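Bucket Elevator Drive Upgrade: Belt Reducer to Shaft-Mount
Third-year Mechanical Design Project
Supervisor: Montserrat Meléndez

Background

The Arnstead site receives canola and barley and lifts it into four storage bins with a single bucket elevator. The leg is driven by an electric motor through a V-belt and a foot-mounted gear reducer, coupled to the head shaft by a roller chain. The reducer leaks at the output seal and the chain has to be tensioned every few weeks during harvest. We were asked to look at replacing the whole arrangement with a shaft-mounted reducer.

Existing drive

The motor nameplate speed is 1786 RPM at full load. We measured the head shaft at 116 RPM with a hand tachometer while the leg was running empty. Neither figure was taken under a full load of grain, so the true slip in the belt at capacity is not known. The sheaves were worn to the point where a gauge showed daylight down both sides of the groove.

Access is the main problem. The head platform is narrow and the chain guard takes up most of it, so whoever greases the bearings has to lean over the guard to reach the far side. The guard comes off with eight bolts, two of which are seized.

Options considered

Option A keeps the foot-mounted reducer and fits new seals, new sheaves and a new chain. It is the cheapest, but the access problem stays.

Option B is a shaft-mounted reducer from Estov with a torque arm and a belt input. The chain and its guard are removed. A backstop fits inside the housing, so the separate one on the tail end of the head shaft can come off too.

Option C is a right-angle gearmotor from Hemora. It has no belts at all, but it weighs 422 kg and the platform would need extra bracing.

Selection

We chose Option B. The torque arm load was worked out at the worst case, which is a start with the buckets full, and came to 841 N at the anchor point. The existing channel can carry this with a new bracket welded on - the bracket drawing is in Appendix 2. Belt tension is set with a screw on the motor mount and can be checked from the ladder side.

Lubrication and oil checks
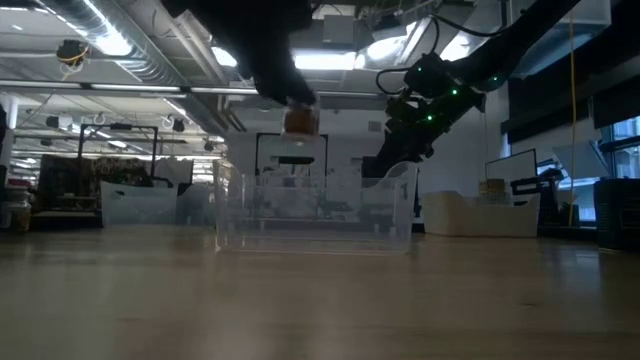
Gear oil in the old reducer had not been changed on any schedule we could find, and the dipstick was missing. The new unit has a sight plug and a magnetic drain. We recommend a first change after the run-in period and a sample at each change after that. Samples should go in a small clear container, like the one with the reddish-brown contents held over the plastic bin, so the colour can be compared from one change to the next. Label the lid with the date and hour-meter reading. Milky oil means water is getting in, and the breather should be looked at first.

Installation

The work should be done in June, before the canola comes in. Espinoza quoted two days with a crane on the first morning. The leg must be emptied and locked out, and the belt clamped at the head so the buckets cannot run back when the old backstop comes off.

Further work

Motor current should be logged at full capacity once the drive is running. We did not check the condition of the head shaft keyway, and it needs to be measured before the bushing is ordered.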